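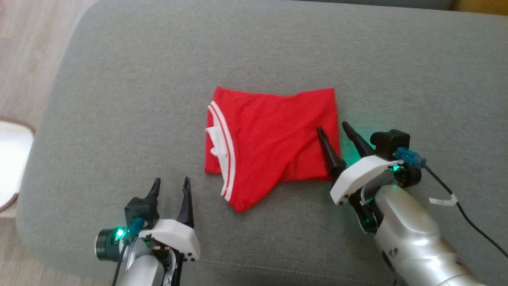

*Photo: Dale Caron*

27 Dec 2024

I have been folding shirts badly for most of my adult life, and over the past week I tried to fix that. What follows is a record of the method I settled on, the measurements, and the parts that still don't work.

The background is a drawer. When we moved to Drarport in August the bedroom came with a built-in chest, and the shirt drawer has an inside depth (front to back) of 300 mm and a usable height of 271 mm. A shirt folded flat in the usual store style wastes most of that height, and a stack tall enough to use it falls over when you pull from the middle. Filing the shirts upright, on edge, solves the access problem. It also requires that every shirt come out as the same rectangle, and mine did not.

**Surface**

I started on the bed, which is the wrong surface. The mattress gives under your hands and the fabric shifts when you press a crease. A hard table is better for pressing but smooth cotton slides on it. Gray upholstery, the seat-cushion kind, sits between the two. It has enough grip to hold the first layer in place while the second is brought across, and it is firm enough to flatten against. The height is poor for the back, so I kneel.

The color helps too. On a white sheet I kept losing the edge of white trim. On gray, both a red shirt and the white stripes along its side are easy to line up by eye.

**Method**

1. Lay the shirt face down and smooth from the center outward.
2. Fold one side in to a line midway between the collar and the shoulder seam. Turn the sleeve back on itself so that it stays inside that panel.
3. Repeat on the other side. The long edges should now be parallel.
4. Bring the hem up, stopping 2 cm short of the collar.
5. Fold in half, then once more if the shirt is long.
6. Stand it on edge. If it leans, open the last fold and press again.

Step 3 decides the result. If the two long edges are not parallel, the error carries through every later fold and shows up at the end as a diagonal flap, with the lower part tapering toward the middle and the top edge still nearly straight. The red bundle in Dale's photo has that shape. It is a rough rectangle at best, with a bit of white poking out from under the fold on the left. Pressing harder at the end does nothing for a shirt like that. It has to be opened back to step 2.

**Trim and ribbing**

Contrast trim is a useful reference line if it is straight and a nuisance if it curves. Ribbed edges are thicker and stretchier than the body of the shirt, so a fold that crosses one at an angle springs back. I now try to keep the ribbing entirely on one face of the bundle. With a collar, this means leaving it outside the last fold. With sleeve cuffs, it means tucking them flat inside the side panel before anything else moves.

**Boards**

Ivars Rimkutė lent me a plastic folding board, a Kisik, with hinged panels. It makes the side folds consistent and does nothing for the hem. It is also sized for a store shelf, so the finished width was too great for my drawer by a thumb's breadth. I cut a piece of stiff card to the width I wanted and fold around that, pulling it out before the last fold. The card wears at the corners and needs replacing now and then. Tape extends its life slightly.

**Result**

A row of 7 shirts now stands without support at the left of the drawer. Beyond that the row needs something to lean on at the front end, and I am using an empty Dostach box turned on its side. Thin shirts slump after a few days whatever I do. Heavier cotton holds.

Long sleeves remain unsolved. Folding the sleeve straight down the side panel makes one edge thicker than the other, and crossing both sleeves over the back puts all the bulk in the middle. I have been alternating the direction in the row so that thick edges sit against thin ones, which takes up less room but looks untidy from above.

Ivars wants the board back after New Year. The sweaters are still in a bag on the closet floor and I haven't measured any of them.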